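The planner that wouldn't go left

I have spent most of July arguing with a footstep planner, and I would like it on the record that I lost the first three weeks on points.

For anyone who wandered in from the gardening posts: I work on walking software. Somebody else does the motors and somebody else does the hands. My bit takes a goal on the floor, looks at what the depth camera reckons is in the way, and produces a list of places to put feet. The planner is called Preda. I didn't name it. It was ported from an older code base called Ustier, which I also didn't name, and which has comments in it that read like notes passed under a cell door.

The problem was simple to state. Ask Preda to move the robot one square to the right and it would do it, neat as you like. Ask for one square to the left and it would think for 600 milliseconds, give up, and report that no path existed. The floor to the left was carpet. The floor to the right was the same carpet, bought on the same day from the same beige man.

I did what any professional does and blamed perception. The obstacle map is built on a 20 mm grid, and I was sure there was a phantom lump sitting on the left-hand side of it. I dumped the map. No lump. I dumped it again with the colours inverted, in case the lump was shy. I then wrote a small visualiser to play back every candidate footstep, which took two days and has a very nice slider.

The slider was what cracked it, so I will be insufferable about the slider from now on. Every leftward plan died at the same place, on the second step, when the trailing foot came in to join the leading one. Preda was rejecting it as a self-collision. The foot was apparently walking through its own ankle.

So off I went to the foot model. The collision shape for each foot is a box with an offset from the ankle joint, and in Ustier the right foot's offset was mirrored from the left at load time. In Preda it's mirrored at load time and then mirrored again when the planner swaps the support leg, because whoever ported it was thorough. That whoever was me, in autumn, according to the commit log. I've asked the commit log to keep its voice down.

With the second mirror removed, I ran 1000 random goals in simulation. Left and right came out even, apart from 119 failures that were spread fairly across both sides and mostly involved goals I'd have refused too (one was inside a wall). I'll take it.

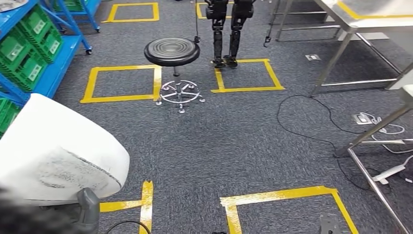
The other thing I've changed is how goals get written. We used to hand the planner raw coordinates, and everyone kept their own private idea of where zero was. The Lilville office put it at the door. We had it at a corner of the tape. Now a goal is a square and a heading, and a config file says where the squares are. It's an embarrassingly small change and it has already killed off an entire category of Tuesday.

Obstacles are next. Preda treats anything above the floor as a solid column up to the ceiling, so a loop of cable and a filing cabinet get the same respect. A wide berth for cables is fine by me, but it means that a cluttered room turns into a maze with no exits, and the planner sulks. I want a height on each cell and a separate cost for things that are merely unwise to step on. Ildale, our simulator, has no concept of cable at all. Its floors are as smooth as a billiard table, so the tests will pass whatever I do, and I'll need to build some proper mess into it first.

I've also left the visualiser in the main branch. It was meant to be temporary, but you've not seen the slider.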